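Larside simulation strand: interim progress report to Fetard

29/01/2022

Quick one this period, full numbers are in the spreadsheet already sent over. Main points below.

Where we are
Scene generator finished and running. Two-armed robot in simulated rooms, new furniture and clutter each time, new surfaces on walls and floors. Question is the same as in the proposal: does training on deliberately odd rooms give a policy that copes better with rooms it hasn't met? Short answer so far, yes for reaching, less so for drawers.

Data
1,196 simulated episodes kept after filtering. Another 275 thrown out, mostly objects sinking into furniture tops at the start of a run. Fixed in August by letting everything settle before recording starts. Should of done that from the beginning.

Views are rendered from the robot's own side, with a random tilt on the camera. Colours and textures are drawn independantly for each part, so a cabinet can come out with drawers that don't match at all. Deliberate. The old Vevia set had plain matching furniture and the policy learned to go by colour.
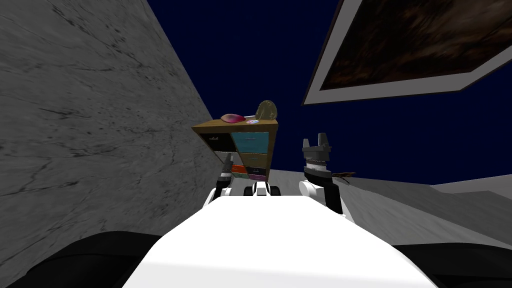

Fig. 1. Simulated view with camera tilt on: both arms forward, cabinet with mixed drawer colours, three items on top.

Results
Tested on 205 held-out rooms. Policy trained on mixed surfaces beats the plain-surface one on reaching, clear gap, holds with the tilt on or off. Drawer opening is weaker. Typical failure is the gripper arriving at the right drawer but too low, then closing on nothing. Looks like a depth problem. See-through objects also cause trouble, the policy tends to aim past them. Not enough of them in training, we think.

Compared against the Wong baseline as agreed. Ours is ahead on unseen rooms, behind on rooms close to the training ones. Expected that, but the second gap is bigger than we'd like.

Problems
Rendering slower than planned, around 2 weeks lost. One machine down for part of that. No effect on the final deadline if the drawer work starts on time.

Budget
On track. Small underspend on computing, would like to carry it over to the next period. Please confirm.

Next
- rerun drawer tests with depth input added
- more glassy and shiny objects in the mix
- tilt range: try narrower, check whether we need all of it
- write up the reaching result, draft to you before submission

Still need from your side: sign-off on the revised test list, and a decision on whether real-robot trials stay in this phase or move to the next.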